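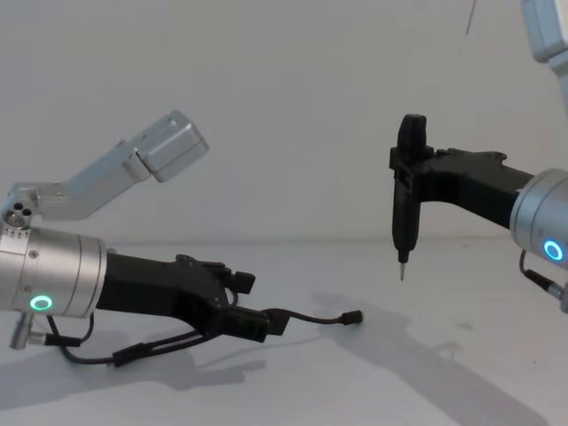
Atavness bench top and back wall, white
Item no. 2762

Atavness is a flat white top for a working table, sold together with a plain back wall in the same color. We make it for small assembly places and repair rooms, where people handle screws, plugs and thin cables during the whole day and want to find them again with one look. A black part on a white top is found quickly.

The top is 2000 mm long. It can be used on our own Yin underframe or on a frame which you already have, if this frame is level. The back wall stands directly behind the top. It has no shelves, hooks or holes, and we do not plan to offer a version with them. Customers who need hooks usually put them on a side wall.
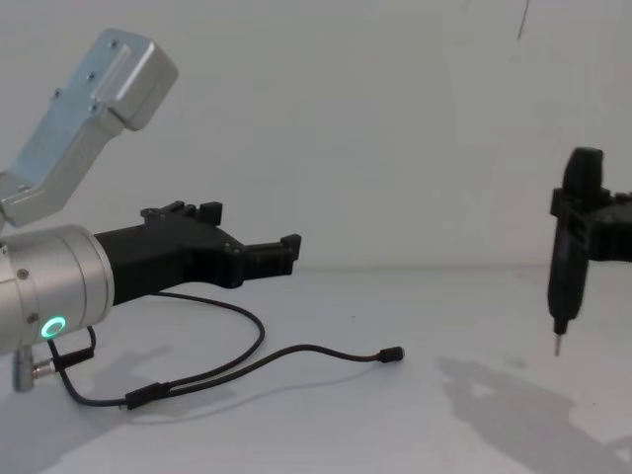

Light is a point which many customers ask about. A white surface gives back much light, so the lamp should be soft and not too near. With a strong single lamp you get hard shadows under your hands and your tools. Our advice is to begin with the lamp high and bring it lower step by step, until you are satisfied.

Cables can stay on the top during work. If you wish to guide them away, the small gap between the top and the wall is enough for a thin cable, but most plugs will not pass — please put the cable through before you fix the wall.

Cleaning: soft cloth, warm water, a little dish soap. Do not use scouring powder. Pencil marks go away with a normal eraser. For oil, please wipe the same day.

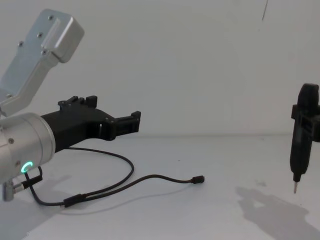

White top and back wall, with a black electric screwdriver at the right.

Delivery and mounting
The set is delivered flat in two boxes. The heavier box is 17 kg. Mounting takes 90 minutes for two persons, and the screws for the Yin underframe are included. For other frames the screws must be ordered separately, please write us the thickness of your frame.

Pickup is possible at our store in Farkbridge. We are closed for the second half of December.

Questions about sizes and spare parts: Yiğit Yüksel, Nutotport

Related items: Yin underframe, replacement back wall, edge strip in white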